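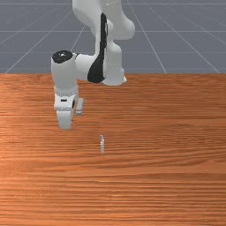
Ponham o offset da ferramenta a zero e comecem outra vez, respondeu a Tonddale ao nosso relatório, e de caminho perguntou se tínhamos lido o capítulo da garra. Tínhamos lido. Duas vezes, numa delas até ao fim.

Pesquisar no caderno... OK

Caderno da célula de Stomuvness – agosto, entrada da manhã
Tempo de leitura: 2 minutos

Ponto da situação. O braço virtual continua a fechar os dedos 2 mm ao lado do alvo, sempre para o mesmo lado, com uma regularidade que eu gostava de ver na máquina verdadeira. O alvo é a peça fininha de ponta azul, de pé na mesa. Com uma peça larga ninguém teria dado pelo erro, e suspeito que foi assim que ele chegou cá.

Fiz o que mandaram. Offset a zero, reiniciar, correr a aproximação. O erro ficou maior, claro, porque a zero o simulador julga que o ponto de trabalho está na flange. Repus o valor antigo às 10h20 e apontei-o na capa do caderno, que é onde devia ter estado desde o princípio.

Depois fui ver o ficheiro da garra. O modelo veio da Salazar com os dedos de origem. Os nossos foram trocados na primavera, quando se montou o jogo Fustby na célula, e alguém mudou a malha visual e deixou a geometria de colisão como estava. Ou seja: no ecrã vê-se um dedo, e o motor de física toca com outro. Esse alguém assinou a alteração com as minhas iniciais. Adiante.

O que ficou feito:
– geometria de colisão refeita a partir da malha nova, nos dois dedos
– ponto da ferramenta medido outra vez, a meio da abertura, com a garra fechada e não a olho
– posição inicial da peça fixada no ficheiro da cena (estava a ser sorteada a cada arranque, resto de um teste antigo)
– limite de cada corrida posto em 1800 passos; sem limite, um ensaio encravado ficava a noite toda a tentar, coitado

O atrito da mesa não mexi. Tem um valor esquisito, com cinco casas decimais, e desconfio de qualquer atrito com cinco casas decimais. Mas se o mudo hoje deixo de saber qual das alterações resolveu o quê. Fica para a próxima entrada.

Lancei uma série de 200 ensaios antes do almoço. Ainda não tenho resultados e não vou escrever aqui o que espero deles, que já fiz isso em julho e depois tive de ler em voz alta.

Para quem pegar nisto a seguir: não carreguem a configuração chamada «final». A boa é a «final_boa». A «final_boa_2» existe, é mais antiga do que as outras duas e não sei explicar. Antes de passar seja o que for para o braço da oficina, confirmem que o controlador tem o mesmo ponto de ferramenta que o simulador e façam a primeira descida em velocidade reduzida, com a mão na paragem.

Falta responder à Tonddale. Tenho um rascunho educado e outro mais exato – segue o educado, com o ficheiro de colisão em anexo. Falta também pedir à Salazar o desenho cotado da flange, que o nosso é uma fotocópia de fotocópia e os furos já parecem ovais.

15h40: a série ainda corre. Fui limpar a bancada.

Caderno da oficina de Stomuvness | Contacto | © Todos os direitos reservados | Voltar ao topo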